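Department of Computing and Automation
Landeg Institute of Technology
Senior Design Project, Final Report
November 2025

Pliltora: A Software Pipeline for Segmenting and Checking Hand-Held Gripper Demonstrations

Abstract

This report describes the design and testing of Pliltora, a set of software tools that takes recordings made with hand-held parallel grippers and turns them into labeled segments suitable for training a manipulation policy. The project was carried out by a team of four students over one academic term. The pipeline estimates the opening width of each gripper, proposes segment boundaries, and flags recordings that should be reviewed by a person before use. Of 602 recordings supplied to the team, 354 passed every automatic check. The remainder were sent to a review queue, which is described in Section 4. The trained policy itself is outside the scope of this report.

1. Background and Objectives

The Rodport laboratory collects demonstrations of household tasks with hand-held grippers. Until this term, recordings were segmented by hand. A student watched each recording, wrote down the frame numbers at which an object was grasped and released, and entered them in a spreadsheet. The method was slow, and two students given the same recording often disagreed on where a grasp began. Most of these disagreements were small, but they carried over into the training data, where a late grasp label teaches the policy to close its fingers late.

The project had the following objectives:

(a) to estimate gripper width from the images alone, without an additional sensor on the linkage;
(b) to propose grasp and release times for each gripper separately;
(c) to detect recordings in which tracking of the camera position was lost; and
(d) to provide a review tool simple enough to be used by a new member of the laboratory without training.

Objective (b) proved to be the most demanding. In two-handed work the grippers rarely act at the same time, and each one is at times visible in the view of the other. An early version of the software assumed that any finger found in an image belonged to the gripper carrying the camera. This assumption failed as soon as both grippers were brought over the same table.
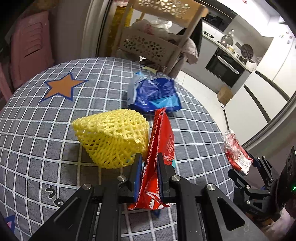
The revised version therefore treats ownership as a separate question. The fingers of the gripper carrying the camera always enter the image from the same region, and their possible positions are limited by the linkage. A finger detected outside that region is assigned to the other gripper and is not used for the width estimate. The second detection is kept in the file, as it can help in aligning the two recordings in time.

2. System Design

The pipeline consists of four stages, run in order. Each stage reads from and writes to a single directory per recording, so that a failed stage can be run again without repeating the ones before it.

2.1 Import. The video and motion data are copied, checked for missing frames, and placed on a common clock. Recordings with a gap in the motion data are marked at this point and proceed no further.

2.2 Width estimation. The inner faces of the fingers are located in each image, and the distance between them is converted to an opening width by means of a calibration table. The table is made once per gripper by closing the fingers on a set of blocks of known size. A separate table for each gripper was found to be necessary. When one table was shared between two grippers, the estimates for the second were consistently too wide.

2.3 Segmentation. Grasp and release times are proposed from the width signal. A grasp is proposed where the width decreases and then holds steady above the fully closed value. A release is proposed where the width increases after such a period. Short interruptions are merged.

2.4 Quality checks. The checks cover tracking loss, sudden jumps in camera position, segments that are too short to contain a complete action, and grasps with no matching release.

The tools were written in Python. The tracking stage uses the laboratory's existing package, Wallen, which was not modified. An adapter was written to convert its output into the format expected by Pliltora, and this adapter accounted for more of the team's time than had been planned. Wallen reports positions relative to the first image in which tracking succeeds – not the first image of the recording – and the difference was not recorded in its documentation.

3. Object Properties and the Width Signal

The segmentation rules were first written with rigid objects in mind. For a rigid object the width falls to a fixed value and remains there until release, and a simple threshold on the rate of change is sufficient.

Soft packaging does not behave in this way. A snack bag continues to give as the fingers press on it, and the width signal slopes downward for some time after first contact. With the original threshold, the software either placed the grasp too late or found two grasps where there was one. The team considered asking the operator to name the type of object before each recording, but this was rejected as an added burden. The threshold was instead replaced by a two-part rule. First contact is placed at the point where closing slows, and the grasp is treated as secure once the gripper and the object move together in the image.

Squeeze bottles required further attention. The walls of such a bottle can yield under the fingers, and the liquid inside can shift as the bottle is turned. Neither effect should be labeled as a release. Orientation also matters to the labels, because a policy that learns only from upright bottles may not handle an inverted one. A field for object orientation was accordingly added to the segment record. It is filled in by the reviewer, as automatic estimation was not reliable enough to include.
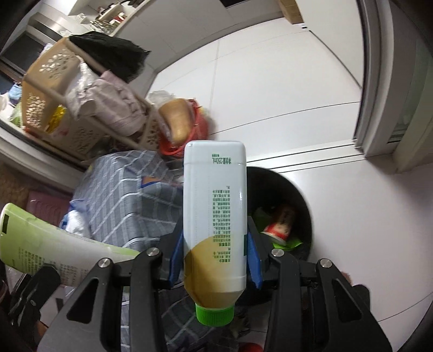
Figure 2. Inverted squeeze bottle with a green cap, held between the blue finger pads.

Objects with pale or glossy surfaces caused a related difficulty in the width stage. The finger detector was at first trained mainly on images with plain backgrounds, and in a furnished room it sometimes placed the inner edge of a finger on the edge of the object. Adding images from furnished rooms to the training set reduced these errors. The blue pads were also given greater weight in the detector, as they are easier to find than the black arms against dark surroundings.

4. Review Tool

Recordings that fail a check are placed in a queue and opened in a browser-based viewer. The viewer shows the video, the width signal for each gripper, and the proposed boundaries as vertical lines that can be dragged. The reviewer may accept, correct, or reject a segment. Every correction is saved along with the original proposal, so that the rules can be tested against it later.

Following a trial in September, two changes were made. Keyboard shortcuts were added for stepping through single frames, and the reason for each flag is now shown in plain words in place of an error code. Up to 4 recordings may be opened side by side, although reviewers generally preferred to work on one at a time.

5. Limitations and Further Work

The calibration table must be made again whenever a finger or pad is replaced. The software has no means of detecting that this has not been done – a warning based on the smallest width seen in each session has been proposed but not written.

Thin objects remain difficult. When the fingers are nearly closed, the width estimate cannot separate a grasp on a flat wrapper from an empty gripper, and such segments are always sent to review. A small classifier operating on the area between the finger pads would be a reasonable next step.

The ownership rule described in Section 1 has been tested only with two grippers of the same model. Use with a different linkage would require the region limits to be measured again. The source code, calibration files, and instructions for installation have been handed over to the Rodport laboratory and are stored in its internal repository.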